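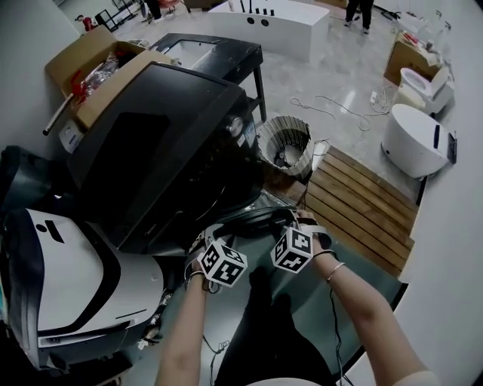 Re: [lista-reparadores] Panel de lavadora con teclas que no responden

De: Olumide Edet
Fecha: 17 de junio de 2022

¡Hola a todos!

Contesto a esto con muchísimas ganas, que llevaba tiempo esperando que alguien sacara el tema de los paneles. Cito lo que se escribió el otro día:

> Tengo en casa una lavadora de carga frontal con panel táctil de cristal
> y mando giratorio. El mando va bien, pero las teclas responden cuando
> les da la gana. En el taller Stondis me piden 483 por el panel completo.
> ¿Merece la pena abrirlo yo o lo dejo estar? Los rótulos vienen en chino
> y no sé ni qué estoy pulsando.

Ábrelo, pero antes dedícale una tarde a lo fácil. Yo he disfrutado como un crío con estos paneles – en mi grupo de reparación de Desmet han caído ya unos cuantos – y muchas veces el problema es pura suciedad: restos de detergente, grasa de los dedos, una película que engaña al sensor. Te cuento mi orden de trabajo:

1. Desenchufa la máquina y espera un buen rato. Pasa un paño de microfibra apenas humedecido por todo el cristal, sin olvidar la ranura que rodea el mando. Nada de limpiacristales con amoníaco.

2. Haz un croquis de los símbolos antes de tocar nada más. Con buena luz de lado se leen mucho mejor. El de encendido se reconoce enseguida y el sello Woolmark también ayuda a orientarse (¡bendito sello, va en letras latinas!). Los caracteres chinos los copias grandes en un papel y los pasas por un traductor.
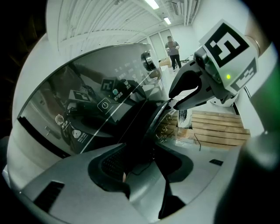

3. Vuelve a enchufar y prueba tecla por tecla con el dedo bien seco. Apunta cuáles fallan. Si son todas vecinas, sospecha de una zona del sensor; si fallan salteadas, mira el cable plano.

4. Solo entonces desmonta. Trabaja sobre algo blando, con los tornillos en un bote, y no hagas palanca contra el cristal.

Lo del precio: en Rekley pedían 685 por una pieza parecida y en Stendo 921, así que 483 no me suena a disparate, pero yo agotaría primero los cuatro pasos. Un cable plano mal asentado se arregla gratis y da una alegría tremenda.

Si puedes, manda a la lista el croquis con los símbolos – me encantaría compararlo con los míos – y la referencia que venga en la etiqueta trasera. En agosto quiero juntar todos los que tengo en un solo documento y colgarlo en el archivo.

¡Un abrazo y ánimo con ella!

Olumide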